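Guides > Demonstration Kits > Wearables > First recording session

Setting up the Fliltberg wrist kit for home recording

By Aslı Altıntaş
May 12, 2024
16 comments | 2 shares

The Fliltberg wrist kit is a pair of marker bands, a head camera and a small recording box. You wear it, do ordinary jobs with your own hands, and the software turns the recording into hand paths that a robot arm can be trained on. It costs less than a teleoperation rig and it does not need a robot in the building while you record.

This guide covers a first session at home, from charging to export. It assumes you have the current kit with the block-style bands. If you bought yours before February, the straps fasten on the other side and the cable clip is a separate part, but the steps are the same.

What you need

The kit, charged. A table or shelf with a few household things on it. A laptop with Clomemine installed, which is the desktop program that checks and exports the recordings. The download code is on the card in the lid. You will also want a long sleeve pushed up past the elbow or no sleeve at all. Cuffs slide down over the straps and hide the markers.

Charge the recording box overnight the first time. The battery lights show full before it is full, so give it another 30 minutes after the last one comes on.

Putting on the bands

The bands are marked L and R on the inside of the strap. Put on the left one first if you are right-handed, so you have your better hand free for the buckle.

Set the band just above the wrist bone and pull the strap until it does not turn when you twist it. It should be snug. If your fingers tingle, let it out one notch. The printed squares have to face up and away from you when your hands are out in front, palms down. Run the cable along the back of the forearm and tuck the spare length under the strap.

Next put on the head camera and tilt it down. Most people leave it too high. Stand at your work surface and reach out as if you were going to pick something up. In the Clomemine preview you should see both hands and both bands in the lower half of the picture. Tighten the knob at the side and don't touch it again until the session is over.

Calibration

Press the button on the recording box and hold it for two seconds. The box beeps. Hold both hands out, turn them slowly palm up and palm down, then bring them together and apart. Clomemine draws a green outline on each band it can follow. If one stays gray, the usual cause is a lamp or window shining on the printed faces. Turn a little to one side and try again.

You have to repeat this every time you take the bands off. You do not have to repeat it if you only stop the recording.

Choosing a first task

Pick something heavy enough to stay where you put it and big enough to hold with two hands. Cups and cutlery are harder than they look, as your fingers cover most of the object. A pot is good. It has a rim to hold, and the lift and the set-down are easy to tell apart later when you trim the clip.

Leave the rest of the shelf the way it normally is. I used to clear everything off before recording, and the clips were tidy but the trained arm did badly in any room with clutter in it. Puspita Setiawan, who handles support for the kit at Padolness, gives new users the same advice: record in the room as it is, and move only what could break or spill. 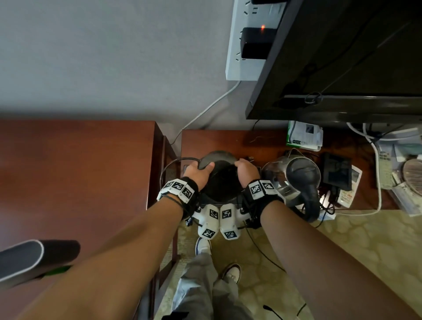 Start with your hands at your sides. Reach, take hold, wait a moment, then move the thing. The short wait gives the software a clean point where the grip begins. Set it down, let go, wait again, and bring your hands back. Try to work at the speed you would use if you were cooking. Going very slowly gives you smooth paths that don't match how the job is really done, and the arm copies the slowness.

Watch the cables. A band lead that catches on a shelf edge will pull the strap round, and every clip after that will be slightly off. If you feel a tug, stop and recalibrate.

Do over 30 repeats of the same task before you change to another. Shift the starting position a little each time, and stand a half step to the left or right now and then.

Checking the clips

Connect the box to the laptop and open the session in Clomemine. Each clip gets a colored bar. Green means both bands were followed all the way through. Yellow means one was lost for a short time and the program filled the gap. Play the yellow ones and keep them if the filled part looks natural. Delete the red ones.

On my first session with this kit I lost 16 clips, nearly all of them to a loose right strap. The second session went much better.

Exporting

Choose Export, then the arm you are using. The list is short. If yours is missing, pick Generic and set the reach by hand from the arm's data sheet. The program asks whether to include the video. Say yes if you have the disk space.

Problems

The box beeps twice and won't start: the storage card is full or not pushed in all the way.

One band drops out when your hands cross: this is normal. Plan the task so they don't.

The preview is dark: raise the exposure in Settings before you add lamps.

The hand paths float above the object: the camera was moved after calibration. Those clips can't be repaired, so record them again.

Spare straps and cables are sold by Padolness. Order by band side, as the left and right cables have different plugs.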